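Zwane return net - three weeks in the driveway

Quick one because practice starts in an hour and I still have to find the pump.

Bought the Zwane shooting return for my daughter, who made JV as a sophomore and wants to make varsity as a junior. Before this we had the Flasano chute, the one that hooks on the rim and drops the ball wherever it feels like. Usually into the neighbor's hostas. So the bar was low.

Setup. Instructions say 15 minutes. Took me most of an evening, but I had the lower arms on backwards and the drawing is no help at all. Labels would fix this. Left and right, that's all I want. Once the arms are the right way round it goes up fast and the frame feels solid. No wobble on the driveway, and our driveway slopes.

The net. Good. Heavier mesh than the Flasano, wide enough to catch most misses, and the ball rolls back out to the foul line with some pace on it. From the corners it gets lazy. You turn the chute by hand, and the pin sticks. A little bike grease helped. She can get through a real workout now without me standing under the rim like a ball boy, which my knees apreciate.

The counter. It's a little sensor that clips behind the rim. Counts makes, not attempts, so no percentage unless you keep track of attempts yourself. She logged 717 makes her first week and then wanted to go for 1000 the next. Didn't get there - two away games and a chemistry test. It misses swishes now and then, and it double counts if the ball rattles. Close enough for a kid who wants a number to beat.
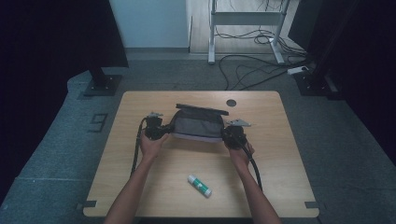 Marthinus Potgieter wrote in after I put up the first half of this to say his counter did the same double counting until he moved the sensor an inch lower on the bracket, and that he'd take the Sturnska over the Zwane anyway if the hoop is on a wall mount. Tried the inch. Better, yes. Can't speak to the wall mount part, ours is on a pole.

I did borrow a Sturnska for a weekend last summer so I can compare a bit. Nicer chute, smoother turn, stays where you point it. But the net sat low, and anybody with a flat shot was hitting the top cord all day. My daughter has a flat shot. We are working on the flat shot. The Zwane net sits a touch higher and for her that settled it.

Things I don't like. The foot pads slide when the ground is wet. The storage straps are too short by a hand. Folded up it is still big, so measure your garage first, I had to move the mower. And the sensor battery door is held on by one tiny screw that will be gone by Halloween, garanteed.

Wind. Anything more than a breeze and the net bellies out and slows the ball down. Sandbag on each foot keeps the thing from walking but does nothing for the belly. We just shoot in the morning.

Customer service was fine. One of the end caps came cracked, I emailed, new one showed up in 3 days with no argument.

Would I buy it again? For a player who shoots on her own most days, yes. For little kids, no, save the money and chase the ball, they need the running. If you mostly play two on two out there skip it too - it's in the way and you will not want to fold it up every time.

Four stars. Would be four and a half with labels on the arms. Will update after the season if the mesh holds up, last year's net was shot by Febuary.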